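Progress report to the Hellwig Fund
Gilley Kitchen automation project, second reporting period
Prepared by Finn Reinholz, project lead, Ginden Catering

Summary

The project is on schedule for a first kitchen trial in December. Since the last report we have finished the staff consultation, rewritten five job descriptions and moved the robot's food prep tasks into simulation. Spending is within the approved budget. One item, the floor work at the Gilley site, is behind and is covered below.

Staff and shifts

The Gilley kitchen sends out more than 4,000 meals a week to schools and day centers. Nine people work the prep line. In the first period we told them that no jobs would be cut as a result of this project, and that is still the case. What changes is the early shift. At present two people start at 4:30 a.m. to rinse and sort produce before the cooks come in. Under the new plan the robot takes over part of the sorting and placing, and the early shift starts at 6 a.m.

Most of the line was in favor of the later start. Two people were not, as the early hours come with a pay supplement they rely on. We have agreed to keep the supplement for both of them for the length of the grant – this is paid from our own funds and does not appear in the claim.

Staff also asked who would be responsible if the robot put something in the wrong place. The answer we gave, now written into the shift rules, is that the shift lead checks every tray before it leaves the prep area, as happens now. Any member of staff can stop the machine and does not have to give a reason.

Training

Five staff have completed the basic course, which covers stopping and restarting, cleaning around the arms, and reporting faults. The rest will take it before the trial. We shortened the classroom part after the first group said it was too long and gave that time to practice at the bench.

Technical work

The control software is supplied by Clollirska. All work in this period was done in simulation with a two-armed model at a kitchen table. The supplier logged 1,246 runs of the produce tasks. Prep cooks sat in on two of the review meetings and asked for changes to where things are kept, mainly so that a person can reach the board without leaning across an arm. Those changes are in the current layout.

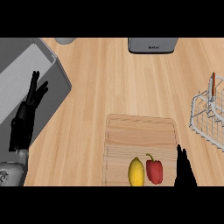

Simulated prep table with a lemon and a red bell pepper at the cutting board.

Soft produce is still a weak point. Tomatoes and ripe pears will stay with staff for the whole of the trial, and so will all knife work.

Delays

The floor in the prep area has to be leveled before the arms can be mounted. The contractor has moved the work back by two weeks. The trial date holds as long as there is no further slip.

Next period

Finish floor work and mount the arms. Complete training for the remaining staff. Run the new shift pattern for a week without the robot, so that problems with the hours show up separately. A short staff survey will follow, and the results will be attached to the next report.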